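Ticket 428, Skavow club arms
Status: reopened Tuesday

Second arm still misses the green part. The last reply says "recalibrated, fixed." I doubt it. It was closed after 14 tries, and the log doesn't say how many were good.

Ran 40 more with the same script. Misses all lean the same way, so I don't buy the lighting theory either. 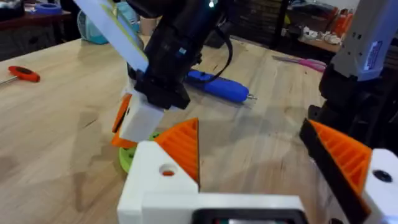
Next I'm swapping the finger pads between arms. If the miss follows the pads, the Grillach config is fine and we can stop editing it. Please leave this open until I post the numbers.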